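Join our home cooking diary study

Fludent is looking for 45 people who cook at home to keep a diary for us in February. You don't have to be good at it! We want to hear from people who make a stew from scratch on a Sunday-best sort of evening, people who heat up soup and call it dinner, and everyone who does a bit of both.

The study is called Clutmont, and it's about how people talk about cooking when they aren't following a written recipe. How do you know the onions are ready? What do you call the brown bits at the bottom of the pan? Do you say "simmer", or do you have a word your gran used? We have read plenty of cookery books and we love them, but they all sound rather alike, and kitchens don't.

What you'd be doing

You'd keep a diary for 8 evenings, spread over the month however suits you. Each time you cook, you write down or record what you did, in your own words, as if you were telling a friend on the phone. Most entries take some 30 minutes, a bit less once you get going. Spelling doesn't matter and neither does the mess.

There are also 2 group calls, one before you start and one at the end, where we swap stories and go over the words that came up. People at our last study, on gardening, stayed on long after we'd finished because they couldn't agree on what counts as a trowel. We'd be delighted if that happened again.

Who can take part

Anyone aged 18 or over who lives in the UK and cooks at least twice a week. You can write in any language you cook in, and we'd especially like to hear from people who mix two or more at the stove. Students, shift workers and people in shared houses are all very welcome. If you cook for a living, please still get in touch, as we have a few places set aside for you.

You'll need a phone or computer and an internet connection. If you'd find it easier to do the whole thing on paper, tell us and we'll post you a notebook and a prepaid envelope.
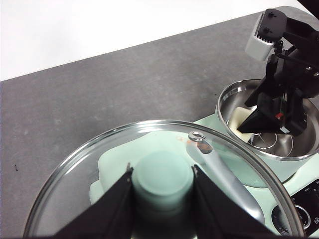 Photo: Clutmont kitchen archive / Fludent

What you get

A shopping voucher when your diary is in, and a printed copy of the word list we put together from everyone's entries. Your name won't appear in it unless you'd like it to. You can stop at any point, and we'll delete your entries if you ask us to.

How to apply

Send a short email to Kanako Uchida through the contact page, with the heading "Cooking diary". Tell us where you live, what languages you use at home and the last thing you cooked. A couple of lines is plenty. Kanako reads every message herself and will reply with a consent form and the dates for the first call.

Applications close when all the places are filled.

Posted December 19, 2024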